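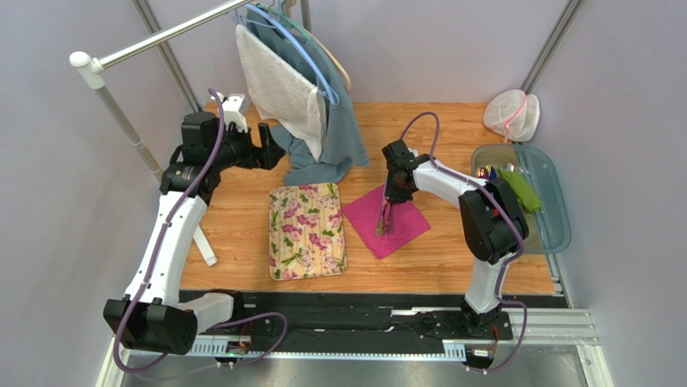 横杆配塑料衣架与木衣架挂放效果

Pavotano 落地晾衣架 单杆款

产品编号：PV-48
品牌：Pavotano
颜色：银色杆身配白色端帽
适用场所：阳台、卧室、洗衣间、出租公寓
供货状态：现货

产品说明

Pavotano 单杆晾衣架用于室内晾晒和日常挂衣。横杆为直杆，不带卡槽，普通衣架可以直接挂上，也可以左右移动。常见的塑料衣架、木衣架、植绒衣架都能用，挂钩开口过小的儿童衣架请先试挂一件。

本款由 Grethe Hafstein 设计，第一版只在 Gristcombe 门店出售，后来根据顾客意见加长了支撑杆，并把端帽改成可拆式。现在网店和门店销售的都是改后的版本，旧版端帽与新版不通用。

规格

横杆长度：1000 毫米
支撑杆：2 根
包装内物品：横杆、支撑杆、端帽、连接螺丝、内六角扳手、说明书
衣架：不含，需另购
组装方式：自行组装

组装

先把端帽套在横杆两头，推到底。再把支撑杆接到横杆下方的连接座上，螺丝先拧上，不要拧紧。架子立起来以后检查横杆是否水平，调好再逐个拧紧。地面不平时，可在较低一侧垫随附的胶垫。

木地板和复合地板上使用时，建议保留支撑杆底部的保护套。移动架子请先取下衣物，抬起再放，不要拖动。

晾晒建议

毛衣和针织衫洗后吸水多，直接挂着晾，肩部容易起包，下摆也会拉长。可以先用毛巾卷起来压去水分，平铺晾到半干，再对折搭在横杆上。袖子也一起搭上去，不要让它单独垂着。羊毛含量高的衣物以洗标为准，洗标写明平铺晾干的，请全程平铺。

毛巾对折搭在衣架上可以节省位置，但两层贴在一起干得慢。天气潮湿时，把前后两片错开一些，或者中途翻一次面。浴巾比较厚，建议直接搭在横杆上，不用衣架。

衬衫挂好后扣上第一颗扣子，用手把门襟和领子拉平，熨起来会省事很多。深色衣物翻过来晾。

架子与墙面之间最好留出 200 毫米以上，空气能流通，湿衣服也不会贴到墙上。暖气片正上方不建议摆放。

保养

杆身用微湿的软布擦拭，再用干布擦一遍。不要用钢丝球、漂白剂或含研磨颗粒的清洁剂。长期不用时拆下横杆，和螺丝一起收进原包装。每隔一段时间检查一次连接处，松了就用扳手拧紧。

可另购配件

Stama 木衣架，原木色，适合外套和西装
Stama 塑料衣架，浅色系，可混色订购
Juhl 防滑胶圈，套在横杆上，防止衣架滑向一侧
Pavotano 端帽替换装，白色

配送与退换

付款后 48 小时内发货，偏远地区除外。收货时请先看外箱，箱体有明显破损的请拍照并联系客服。未组装的商品可以退货，已经组装的只处理质量问题。螺丝和端帽缺件免费补寄，提供订单号即可。

11 月下单的顾客请注意，仓库盘点期间只发整箱商品，配件会稍后单独寄出。

顾客评价

Mikkel Lykkegaard：买来放在卧室，白天搭第二天要穿的衣服，晚上收掉。装起来不难，说明书的图小了点。横杆是直的，衣架推来推去很顺。

Éabha Tully：第一次收到的少一颗螺丝，客服补寄了，没有另外收费。阳台窄，斜着放刚好。希望以后能出短一点的款。

Védís Damgaard：主要晾毛衣，按页面上写的先平铺再搭杆，肩膀没有变形。端帽有点紧，要用力推。

常见问题

能不能固定在墙上？
本款为落地使用，没有墙面安装孔，也不提供壁挂配件。

横杆可以加长吗？
不可以。需要更长的请选双杆款。

户外能用吗？
有顶棚的阳台可以，淋雨的地方不建议长期放置。

产品咨询：Ademir Leite，Gristcombe 门店家居收纳柜台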